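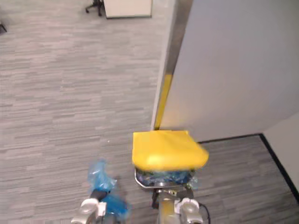 Herkside office floor reopens with new carpet and fixed partitions

The second floor of the Herkside business centre is back in use after a refit that replaced the floor covering and most of the internal partitions. Work began in July and was signed off in October 2025.

The old broadloom had worn through along the main walking routes and was lifted in full. Its replacement is a grey carpet with a pattern of short horizontal streaks in light and mid grey. According to the building's operator, Plusach, the pattern was picked over a plain grey sample because it shows less soiling between cleans and makes the joins harder to see.

The partitions are white, full-face panels with a narrow grey metal trim on the exposed vertical edge and a black baseboard along the foot. The baseboard is continued around the inside corners so that the junction between wall and carpet is closed at every point. On the old floor this gap was left open in several bays, and dust and staples collected there.

Panel ends that stand next to a walkway carry a vertical yellow strip on the lower part of the trim, finishing at carpet level. Plusach asked for the marking after repeated knocks from trolleys and chair bases on the previous panels, which had unmarked white ends. The strip can be replaced without taking the trim off.

Installation was carried out by Ursu, working in 6 phases so that tenants could stay in the building. Desks, pedestals and chairs were moved out one bay at a time and returned once the adhesive had cured. Some pedestals are still in temporary positions — tenants are asked to leave these where they are until the floor sockets have been tested.

Existing furniture has been kept. The operator says the white storage units were cleaned and put back, and chairs with damaged casters were fitted with new ones suitable for a low-pile surface. Hard plastic casters of the older type should not be used on the new carpet, as they mark the pile.

Tenants have 30 days to report defects such as lifted edges, loose trim or gaps at the baseboard. Reports should give the bay number and go to the Plusach building desk, which will pass them to Ursu in a single list.

The same specification will be used on the floor above, where a survey by Grustetti found similar wear on the main routes. No start date has been set for that work.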